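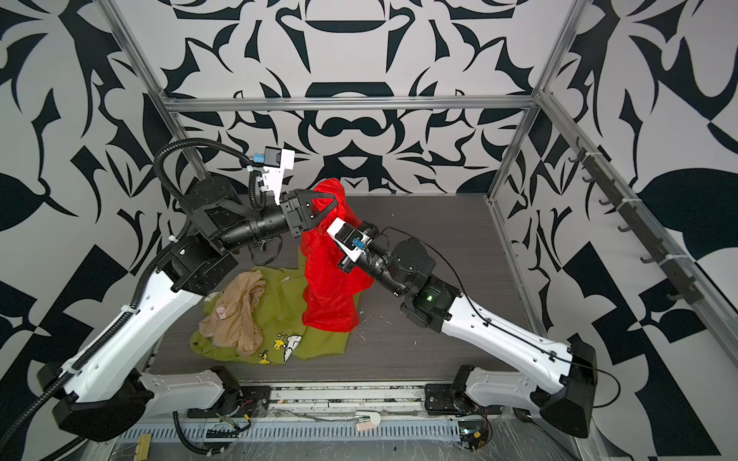 Page 144

18/05/2026

Woke up before the alarm and could not get back to sleep, so I did the tomatoes early. Seven of the plants have flowers now. The ones by the fence are behind the rest and the leaves are yellow at the bottom. I gave them some feed and pulled the worst leaves off.

Drove out to Tamayo after breakfast to get the seat post for the bike. They had the wrong size on the shelf and the man went in the back for a long time. Paid and came home. It fits, but the clamp is stiff and I had to put grease on it.

Rania Zoubi called at lunch. She wants to do the lake ride in June, the long one, 200 miles over two days. I said I would think about it. My knee was fine on the hill last week but that was a short ride. She has already asked Amparo Guzmán, who said yes right away, so I suppose I will end up going.

Rained from two until supper. Cleaned out the kitchen drawer and found the spare key to the shed, also a phone bill from the old apartment. Made lentil soup with the last of the carrots. Too much salt again.

Bike odometer says 691. Want to write that down so I can see where it is by the time we leave. Need to buy tubes, and call the dentist back before noon tomorrow.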